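3/31/26

Ok quick one, kettle's on. Finally picked a color for the hallway. Red. Dark, streaky, a bit uneven -- the opposite of the magnolia we've had since we moved in. Peniveo wanted 413 for the plaster finish, labor extra, so I'm doing it myself in April with a tub from Arnura and a big sponge. Wish me luck. Two coats, maybe three, depends how teh first one drys.

Streaky red walls, white surface:
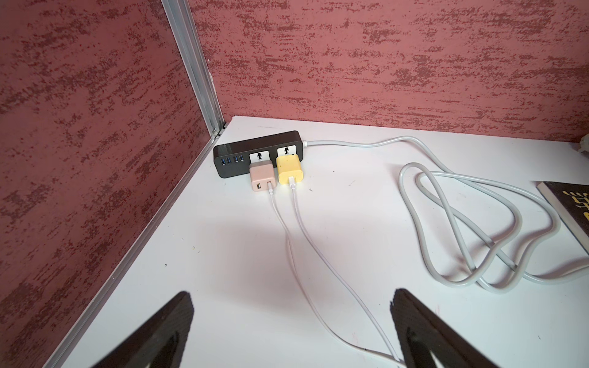
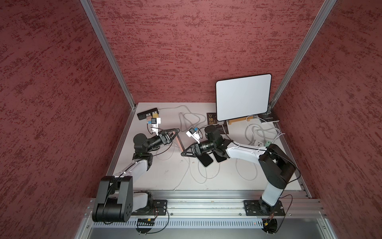
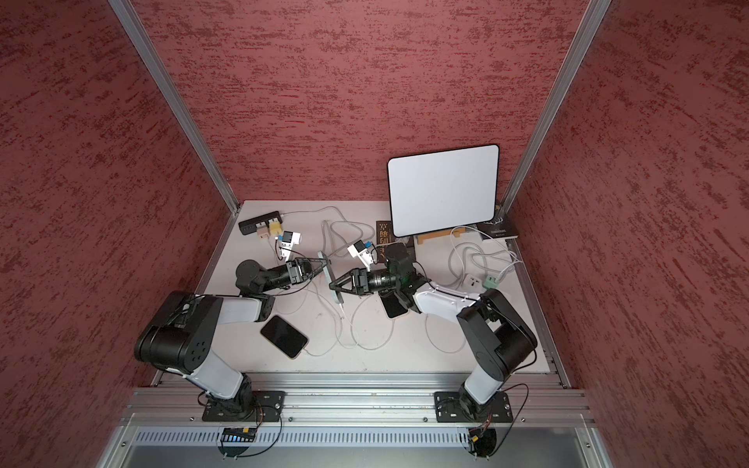

Still need dust sheets. And a longer ladder. Skirting stays white, not up for debate.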